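Home | Archive | Tags | About

Mikbridge pickup orders come to Hikville

Nov 28, 2024

Mikbridge, the order-ahead lunch app, now works in Hikville. It has been live in Raltotmont since September, and the setup is the same: pay in the app, walk in, take the bag off the shelf.

At launch 12 kitchens are listed, most of them within a short walk of the train station. Lopes is the one I use. Its menu in the app matches the counter menu except for soups, which are still sold in person only. Orders close 2 minutes before the kitchen does - the app grays out the button.

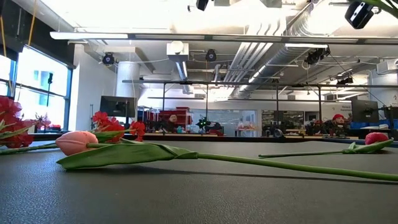

Does the new-user credit apply to the first order? It applies to the second, and only if both orders are placed from the same account within a week.

Points are the weak part. A lunch at Lopes earned me 420 points, and a free item takes 2000. Points from Raltotmont carry over, but they show up under a separate tab until the first Hikville order is picked up. I had to sign out and back in before mine merged.

Ismael Araújo wrote to say that his pickup time moved twice after he paid. Mine has moved once. The app sends a notice when this happens, provided notices are turned on - they are off by default on a new install. The setting is under Account, then Orders.

I will update the kitchen list when it changes.

Print this post | E-mail this post

Contact | Copyright 2024 | Back to top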